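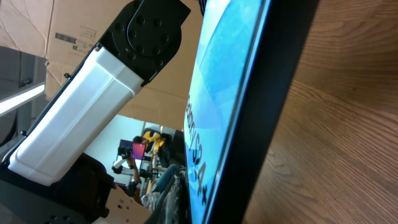
Bright blue, brown wood. Screens have a way of owning the room at night.

The Clock Is Back By The Bed

Gurkport, end of February, dark at five. The window of the Wiegand shop is full of alarm clocks. Not smart ones. Round ones, square ones, a few with bells on top that look like they'd wake the whole street. Ilse Wendt is putting price tags on them with a pen that keeps dying.

"Hand me the other one. No, the blue." She doesn't look up. She has run the place since before anybody wanted these again, and she'd like to get the window done before closing.

So. Alarm clocks. People are buying them. I went around for two weeks asking who and how come, and mostly the answer was sleep, or the lack of it, but also marriages, school mornings, one broken phone charger and a dog.

Wendt keeps a ledger. Paper, green cover. The first of the new wave went out the door on 27 November 2018 – she remembers it because the man paid in coins and wanted the loudest thing on the shelf. After that a trickle. Last year she sold 1,683, counting mail orders, which she hates doing. The tape alone, she says. She buys tape by the box now.

The best seller is the Edine. Plain white face, black hands, one alarm, a little lever on the back. Forty dollars would be fair, she charges 40 and not a cent less, don't ask. It ticks. Customers bring it back over the ticking and she tells them to give it a week. A few come back anyway and swap for the Histilness, which has a sweep hand and makes no noise at all untill it goes off. Costs more. Sells slower. Better clock, if you ask me, but I sleep badly and am not neutral here.

Iulian Cozma bought the Edine. He drives a bread van, up at three, and for years he set the alarm on his phone and then lay there reading about soccer transfers until past midnight. Every night. His wife moved to the other room for a while. "Not angry. Just tired." The phone lives in the kitchen now, on top of the bread bin, face down. First few nights he walked out there to check it. Then less. He still wakes before the alarm most mornings and is a bit annoyed about that, having paid for the thing.

Other people had it harder. Ľubica Matoušek teaches piano and keeps her whole schedule on her phone, and parents text her at all hours to move a lesson. She tried a clock and missed a cancelation the very first morning. Drove across town in the rain for nothing. Gave the clock to her sister. Then bought another one in the fall, different color, and told the parents that anything sent after nine gets read at breakfast. Two of them complained. The rest started doing the same thing themselves.

I asked her if she sleeps better. Shrug. "I sleep the same. I wake up better." Then a student rang the bell and that was that.

Not everybody is sold. Ute Seidel fixes clocks and watches out of her garage, behind the bus depot, and thinks most of the new ones are junk. Glued backs. Plastic gears. She opened one up for me and the movement was the size of a matchbox with a lot of air around it. What she likes are the old windups people find in a parent's closet – dirty, stiff, but they come apart and they go back together. She cleans them, oils them, sets them running on a shelf over the workbench. Standing next to that shelf is like standing in rain.

Her tip, given twice so I'm writing it down. Don't wind it in bed. Wind it when you brush your teeth. Otherwise you forget, it stops at four, and you're late and blaming her.

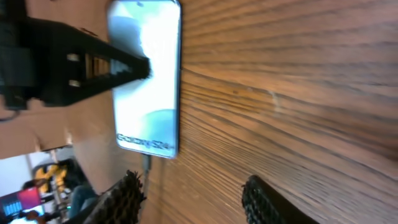 Can I keep the phone in the bedroom if it's on silent?
Plenty of people do, but most of those I talked to found they still reached for it, so across the room is better and a different room is best.

Back at Wiegand it's nearly six. Rhun Beddoe comes in wanting something for his son, who is nine and has slept through the bus three times since Christmas. He picks up the one with bells. Sets it off by accident. Everyone in the shop jumps, Wendt too, and she's heard it a thousand times.

He takes it. She wraps it in newspaper, tears off some tape, and tells him the spare batteries are by the door, next to the unbrellas.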